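Home News Sports Obituaries Community Columns Contact

Teststead says goodbye to Eduardo Cabanatuan on Saturday

By Janelle Macaraeg
21 March 2023

I've been putting off writing this one for most of a week. Eduardo Cabanatuan cut my hair from the time I was in second grade until I moved away for college, and then he cut it again when I came back (he had opinions about what they'd done to it in between). He died at home in Teststead last Wednesday, at 84, with his daughter Vega Aguirre and both of his grandsons there with him.

The service is Saturday at 11 a.m. in the Mongate Street chapel, and the family says anybody who ever sat in his chair is welcome. That's a lot of people, so if you want a seat, come early. Parking behind the chapel fills up fast and the church across the street has said we can use their lot too.

Most folks knew Eduardo from the shop on Vidal Avenue, two chairs and a radio, which he ran for better than four decades. Fewer knew he'd come to barbering late. He spent his twenties on the line at the old Cevura cannery, working nights, and he learned to cut hair by practicing on the other guys during the lunch break at two in the morning. Jayson Saludo's dad was one of the first. Jayson told me there's still a picture of that haircut in a drawer somewhere and that his mother has asked him never to show it to anyone.

He opened the shop with $400 he'd saved and a chair he bought off a man who was retiring. That chair was still there last fall when I went in. The leather had been redone twice and the footrest had a lean to it, and you learned to put your weight on the left side.

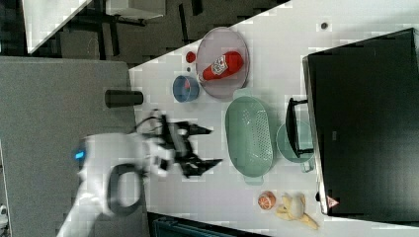 He did house calls too, and I think that's the part I'd most like people to know. When somebody got too sick to come in, Eduardo would pack up his clippers on a Monday, his day off, and go to them. He did it for my grandfather all through his last winter. My grandmother tried to pay him every single time and every single time he'd find some reason he had to be going — the truck was running, the dog was in the truck, he'd left something on the stove. He'd take a plate of food, though. He never once turned down a plate of food!

Vega found his appointment books when she was going through the back room, and in the last one he'd kept a running list of the house calls in pencil, going all the way back. It stopped at 1,237. "He never said a word to us about keeping track," she told me. "I knew he went out Mondays. I thought he was going fishing half the time." (He was, some of the time. There's a tackle box in the back room as well.)

Eduardo retired in November, although retired is a generous word for it. He sold the business to Sugeng Entili, who'd worked the second chair for seven years, and then he kept turning up anyway to sit by the window and tell Sugeng he was taking too much off the sides. Sugeng said he'd give anything to hear it again. He's closing the shop on Saturday so he can be at the service, and he'll be open his regular hours on Tuesday. If you had an appointment for Saturday he's trying to call everybody, but his phone has been ringing pretty much nonstop, so be patient with him.

Besides Vega and the boys, Eduardo leaves a sister in California and more godchildren than the family could list for me over the phone. His wife, Rosa, died before him. They were married for 51 years and she did the shop's books for all of them, and Vega says he was a little scared of her adding machine right up to the end.

There's a lunch in the chapel hall after the service. The family is set for main dishes, but they could use desserts and a few more folding tables if you've got one you can spare for the afternoon. Drop-off is any time after nine on Saturday morning, at the side door, and please put your name on the bottom of your dish. In place of flowers, they're asking for donations to the county's home hospice program, or you can leave something in the jar on the counter at the shop.

I got my hair cut there yesterday, for Saturday. Sugeng did a nice job. He left it a little longer on the sides.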